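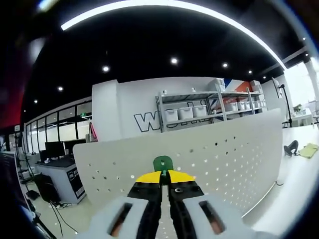

Gebogene Lochwand an weißer Tischplatte befestigen, ohne zu bohren

Gintarė Lukoševičius

Wie befestigt man eine gebogene, gelochte Trennwand so an einer Tischplatte, dass sie nicht kippelt und die Platte nicht angebohrt werden muss?

Daten: Die Wand ist weiß beschichtetes Stahlblech, unregelmäßig gelocht, der größte Lochdurchmesser beträgt 8 mm. Sie steht 390 mm über der Platte und ist im Bogen gemessen 206 cm lang. Tischplatte Rollitz, weiß melaminbeschichtet, 24 mm dick, die Kante folgt der Krümmung der Wand nur ungefähr. Mitgeliefert wurden gerade Klemmen von Skanow mit ebenen Backen. Damit liegt jede Klemme nur an zwei Punkten an. Sobald jemand an den Tisch stößt, wandert die Wand seitlich. Außerdem brummt sie, wenn die Lüftung läuft. Der Tisch ist gemietet, Löcher in der Platte scheiden aus.

Žydrūnas Rozīte

Klemmen mit schmalen Backen und einer weichen Zwischenlage verwenden, dafür mehr davon. Die Backenbreite ist bei einem Bogen die entscheidende Größe. Eine breite, ebene Backe überbrückt die Krümmung wie eine Sehne. Innen bleibt in der Mitte Luft, außen stehen die Enden ab. Je schmaler die Backe, desto kleiner der Spalt, und den Rest nimmt die Zwischenlage auf.

Vorgehen:

Wand zunächst lose an die Tischkante stellen und mit Malerkrepp anheften. Mit einem Streifen Papier prüfen, wo zwischen Kante und Blech Luft ist. Diese Stellen auf dem Krepp markieren.

Die Klemmen gehören dorthin, wo das Blech von selbst anliegt. Wer an einer Stelle mit Luft klemmt, zieht den Bogen flach, und das Blech steht danach unter Spannung. Die entlädt sich beim ersten Stoß, und genau das dürfte das seitliche Wandern sein.

Je eine Klemme kurz vor den beiden Enden setzen, dann eine nahe der Mitte, die übrigen dazwischen verteilen. Die Abstände müssen nicht gleich sein.

Als Zwischenlage EPDM-Streifen, zwischen Backe und Blech sowie zwischen Blech und Tischkante. Moosgummi geht zur Not, setzt sich aber und muss nachgezogen werden. Filz würde ich weglassen, er rutscht auf Melamin.

Von der Mitte nach außen anziehen, erst alle handfest, dann in einem zweiten Durchgang jeweils eine Vierteldrehung. Wenn sich die Oberkante dabei sichtbar verzieht, war es zu viel. Am einfachsten kontrolliert man das, indem man von einem Ende her an der Oberkante entlangpeilt.

Zum Brummen: In der Regel schwingt die untere Blechkante gegen die Tischkante. Ein durchgehender Streifen EPDM auf der Tischkante beseitigt das in den meisten Fällen. Bleibt ein Rest, kommt er von der freien Oberkante. Dann ein geschlitztes Kantenprofil aufstecken. Auf Bögen lässt es sich ohne Werkzeug aufdrücken, sofern der Radius nicht sehr eng ist.

Die Tischplatte vor dem Klemmen mit Isopropanol abwischen und trocknen lassen. Auf Resten von Reinigungsmittel hält keine Zwischenlage.

wernow_werkstatt

Doppelseitiges Montageband, fertig. Hält bei uns seit April.

Gintarė Lukoševičius

Montageband hatte ich erwogen. Der Vermieter verlangt rückstandsfreie Demontage, und bei einer Höhe von 390 mm ist der Hebel erheblich. Gibt es Erfahrungen mit dem Lösen?

wernow_werkstatt

Bei uns ist die Wand niedriger, geht knapp über die Tastatur. Abgenommen haben wir sie noch nicht. Mit dem Föhn sollte es gehen.

Žydrūnas Rozīte

Von Band als alleiniger Befestigung rate ich bei dieser Höhe ab. Wer sich oben an der Wand abstützt, belastet die Klebefuge auf Schälung, und dafür ist Montageband nicht ausgelegt. Als Ergänzung zu den Klemmen ist es unkritisch. Beim Lösen mit Warmluft auf die Schmalfläche achten: Das Kantenband der Platte ist oft mit Schmelzkleber angeleimt und kommt bei zu viel Wärme mit herunter. Besser ein Stück Angelschnur hinter dem Band durchziehen und die Reste mit dem Daumen abrollen.

k.avotiņš

Zwei Ergänzungen aus der Praxis mit gelochten Blechen.

Man kann die Löcher selbst zur Befestigung nutzen. Durch ein Loch von 8 mm passt eine Schraube M6 mit Kunststoffhülse. Damit lässt sich ein Winkel an das Blech schrauben, der unter die Tischplatte greift und dort mit einer Druckschraube gegen die Unterseite spannt. Die Platte bleibt unversehrt. Der Winkel muss oben eine Auflage haben, sonst hebt die Druckschraube die Wand an. Maulweite mindestens 30 mm wählen, dann bleibt bei einer Plattendicke von 24 mm genug Platz für Zwischenlage und Druckteller. Bei unregelmäßiger Lochung vorher prüfen, ob in der passenden Höhe überhaupt große Löcher liegen. Aufbohren ist möglich, danach muss die Schnittkante lackiert werden.

Zweitens die Kabel. Wenn etwas an die Wand geklemmt wird, etwa eine Leuchte oder ein Halter, dann dicht über einer Befestigung. In der Feldmitte federt das Blech, und die Leuchte zittert bei jedem Tastenanschlag mit.

Gintarė Lukoševičius

Rückmeldung: schmale Klemmen gesetzt, EPDM durchgehend auf der Kante, von der Mitte nach außen angezogen. Die Wand wandert nicht mehr. Das Brummen ist leiser geworden, am rechten Ende aber noch vorhanden. Kantenprofil ist bestellt.

Žydrūnas Rozīte

Am rechten Ende vorher noch die letzte Klemme um eine Handbreit nach außen versetzen und erneut hören. Ein langes freies Ende reicht als Ursache aus.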